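Session 6: Caring for clothes, or how to make a wardrobe last

Right, last week we did fibres, so today is the bit I like best, which is what happens to clothes once they come home. I've spent years ruining perfectly good jumpers, so take this as the voice of experience!

Start with the label inside. The little tub means washing, the triangle means bleach, the square with a circle in it means tumble drying. One bar under the tub is a gentler spin, two bars gentler still, and a cross through anything means don't. Learn those and you've covered most of what you'll meet.
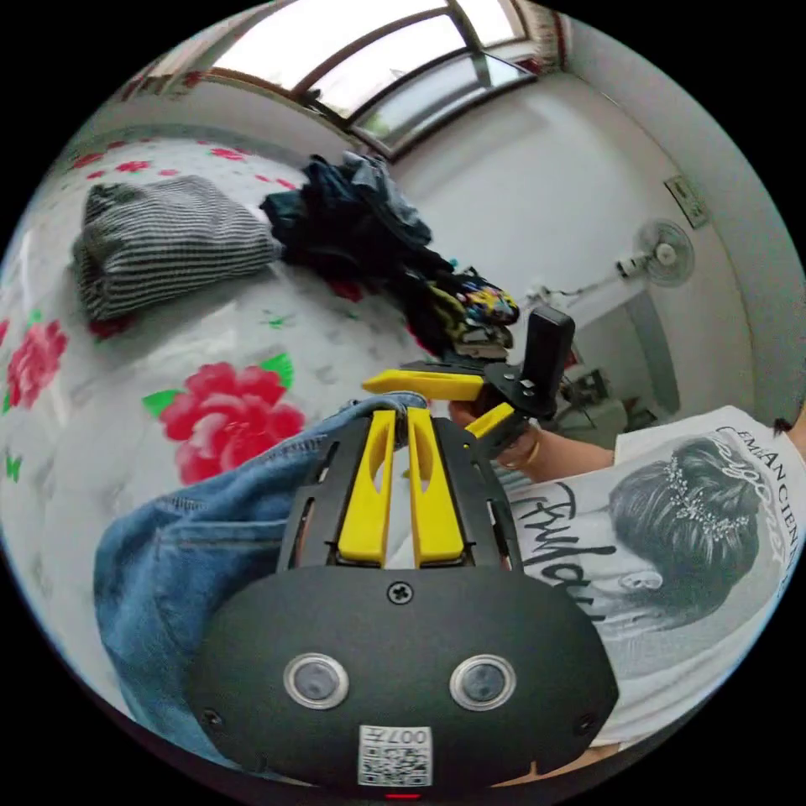
Session 6, clothes care: yellow fingers, slotted along their length.

Denim next. My mother boiled hers with the towels (they came out like cardboard), and I went the other way and hardly washed mine at all. I now think the sensible place is in between. Turn jeans inside out, do up the zip, wash cool with other dark things and skip the softener. Indigo sits mostly on the outside of the yarn, so it rubs off with every wash, and that's why knees and pocket edges go pale first.

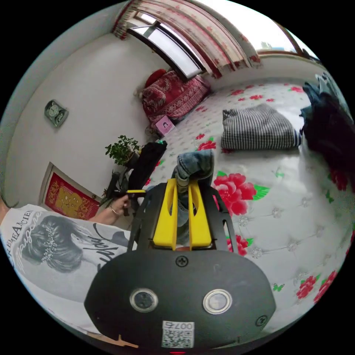
And then drying, where people lose patience. Give the legs a good shake, pull the seams straight while they're damp and hang them by the waistband. I did try the tumble dryer for a whole winter - never again, the hems went wavy and two pairs ended up too short for me.

Folding or hanging? Heavy knits get folded, always, or the shoulders grow points. Jeans don't mind either way. Shirts I hang, mostly out of laziness.

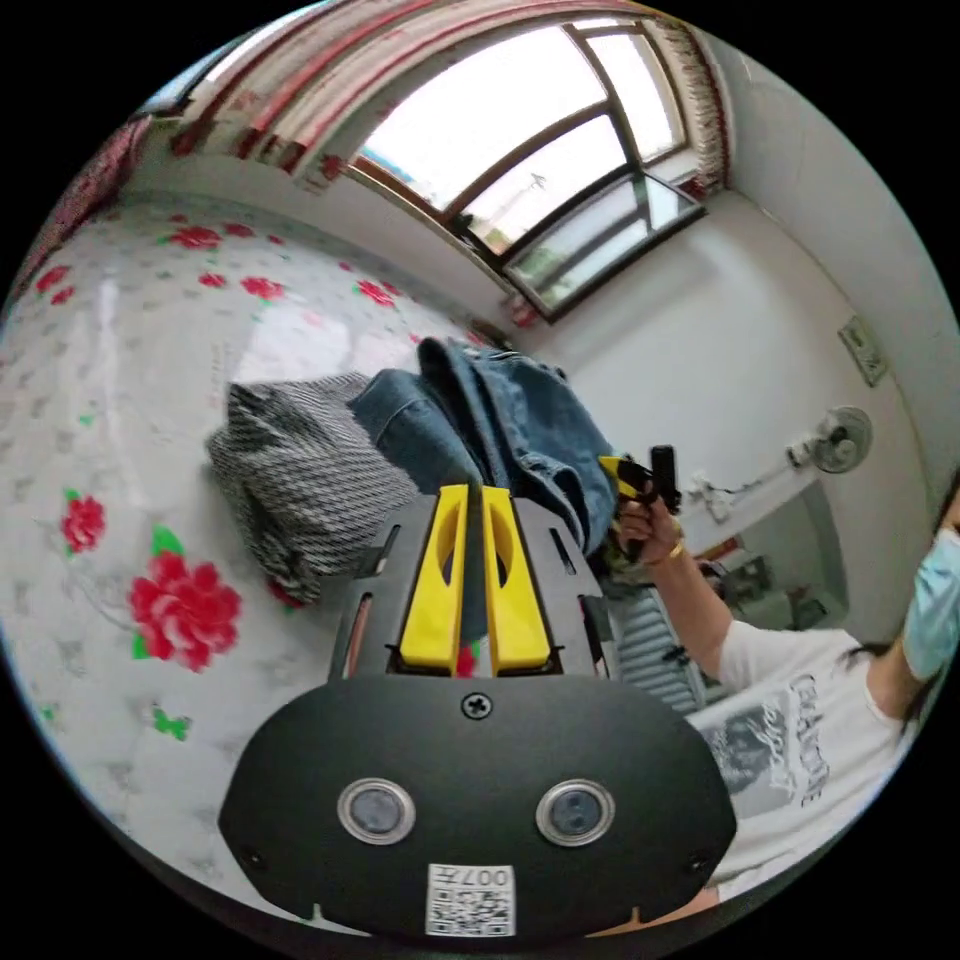
Slamet Purba wrote in after the March session to say that rolling works better than folding in a deep drawer, you can see every pair at once and the creases fall out by lunchtime. I've tried it since and I'm half persuaded, though thick denim makes a very fat roll.
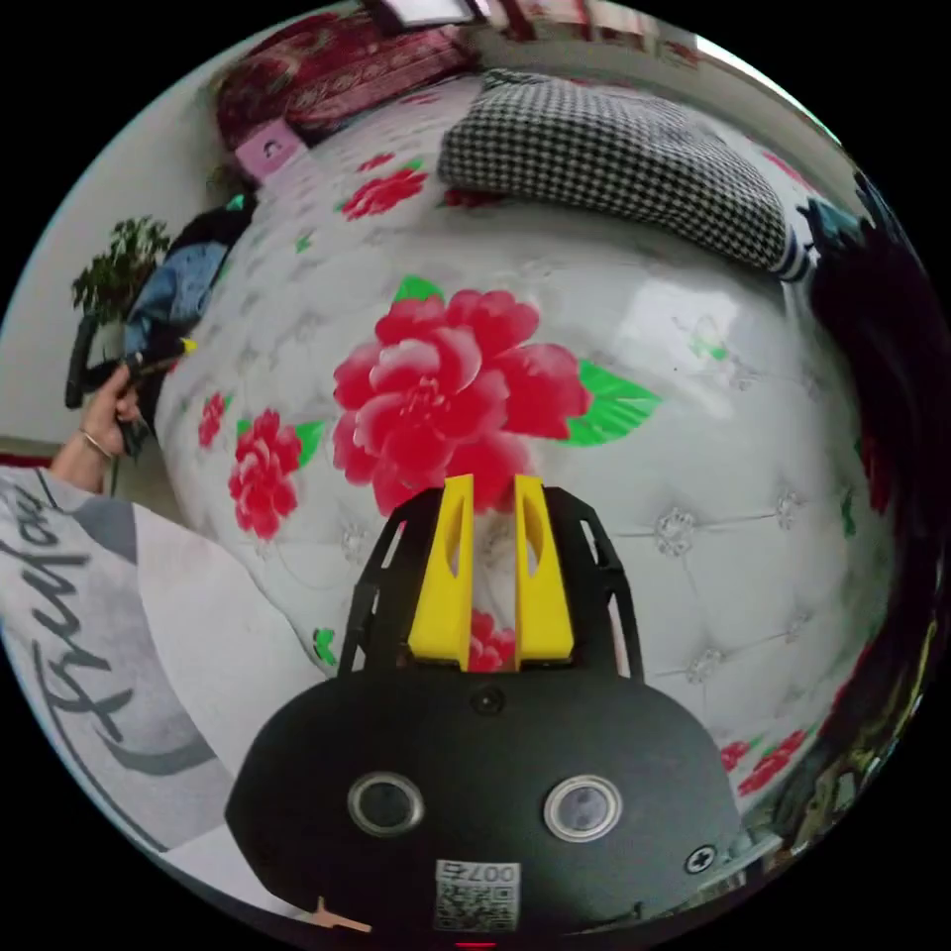

Mending can't wait for a rainy day, by the way. A thin patch at the knee takes ten minutes to darn, while a proper hole takes an evening and a fair bit of swearing. Bring one worn thing next time, plus a needle with a big eye and some strong cotton. I'll have spare thread in blue and black.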